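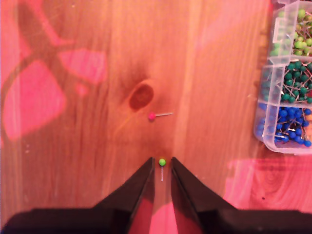
Pushpin

A pushpin is a short pin with a large head, made to be pressed into a wall, board or panel by hand and pulled out again without a tool. It belongs to the same family as the thumbtack, the map pin and the dressmaker's pin, and the borders between them are wonderfully blurry. Shops, teachers and mapmakers all use the names in their own way.

Form

Every pushpin has two parts, the head and the needle. The needle is usually steel and ends in a sharp point. The head gives the fingers something to hold, and it is where all the variety comes in. The best-known shape looks like a tiny spool with a waist in the middle. Round-headed pins, often sold as map pins or ball pins, have a small sphere on top and take up very little room, so dozens of them can stand close together on a map and still leave the street names readable. A flat thumbtack lies almost flush with the paper and is much harder to get out again – anyone who has broken a fingernail on one will see the appeal of a proper head.

Colors

Colored heads turned a simple fastener into a way of keeping records. A color can stand for a year, a family, a delivery route or a kind of bird, and the whole system can be changed in an afternoon. In her handbook for local history groups, Seema Dhillon recommends choosing colors that differ in brightness as well as hue, so that the map still makes sense under a yellow lamp or in a black-and-white photocopy. Two greens can work well together if one is pale and the other is dark. Similar blues tend to cause trouble.

One much-loved case is the Karkier parish map, a hand-drawn sheet mounted on cork and marked with 1227 pins, one for each farm, well, mill and boundary stone named in the old land books. Zorica Stojanovska and Brock Gagnon worked on it for nine years. It went on public display on 2022-09-24, and visitors were invited to add pins of their own along the lower edge.

Sorting and storage

Loose pins tangle. The needles slide through one another and the heads roll to the bottom, which makes it slow work (and sometimes painful work!) to pick out a single color from a mixed tub. A clear plastic box with dividers solves most of this. Each color gets its own compartment, and the supply can be checked without opening the lid. Low compartments are easier on the fingertips than deep ones. A pin should be picked up by the head, and spilled pins are best gathered over a smooth surface with a rim, such as a baking tray.

A magnet collects steel needles quickly but leaves the colors mixed, so sorting has to begin again. Hauke Rathjen, a collector of office supplies, keeps up to 275 pins in each compartment and puts bent ones in a separate jar.

Surfaces

Cork is the classic backing because it grips the needle and closes up well after the pin is removed. Soft fiberboard also holds nicely, though the holes stay visible for longer. Foam board is light and cheap, but it wears out where pins are moved often. Hardwood is a poor choice: the needle may bend before it goes in, and pushing harder can send it sideways.

See also

Bulletin board
Drawing pin
Map pin
Thumbtack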